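Two arms, one roll of bin bags: an afternoon with the Molamby 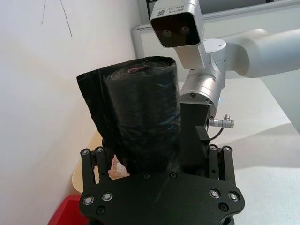 What you get for the money

Jolene Tautahi sells the Molamby two-arm kit from a unit in Gronthorpe, and she is under no illusions about its glamour. "People want to see it pour wine," she says. "I hand it a roll of black bags. Wine doesn't flap."

The kit costs £2,487 to hire for a month, arms included. Each has its own gripper, and buyers get 30 ready-made tasks, of which Tautahi will vouch for most. "Folding towels is in there," she says, and changes the subject.

Who it's for

Štefánia Šťastný had one on trial in her packing room at Ruawai and kept a diary of its moods. "It's slower than me and it never asks for Saturday off," she says. "I've had worse colleagues — I've married worse."

Her complaint is the loose end. A roll with a flap hanging off it is a different shape every time, and she would like the software to worry about that more than it does. Tautahi says an update is due in January. Which January, I ask. She offers me a biscuit.

Šťastný has extended her hire all the same. "Only for the bags," she says. "I'm still doing the towels."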